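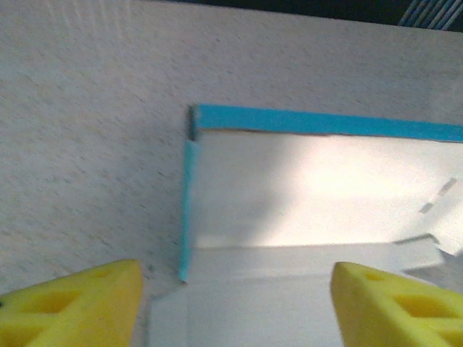 Slide 1: white box, blue edging

Hi everybody, I'm Petro Harasym, and I get ten minutes to talk about boxes. (Wait for the laugh. If there's no laugh, keep going.)

I love a plain white cardboard box with a colored rim! Look at the corner up there, top left, where the two blue strips meet at a right angle. That little dark notch is where I always look first, and when I make a box myself it's where I mess up. Sorin Stoyanova taught the September class at Stikberg and she had us do corners for 60 minutes straight before we were allowed near a whole box. I complained the entire time and she was right.

Pass the sample corners around now, start on the left side of the room. 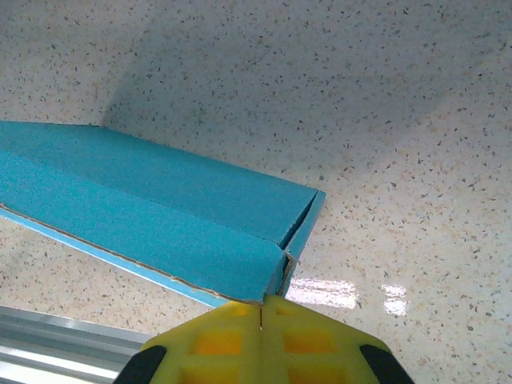
Slide 2: folded board, turquoise over brown cardboard

Okay, my favorite part, the fold. One long crease and you get a shape like a little roof. See the thin brown line along the lower edge? Cardboard, with the turquoise on top and a paler blue behind it. The end has a split in it too, and I'd reach for the glue there, but ask the room what they would do.

Score before you bend, please! Ruler, blunt tool, light pressure, then go over it again.

Scrap board is on the back table, help yourselves.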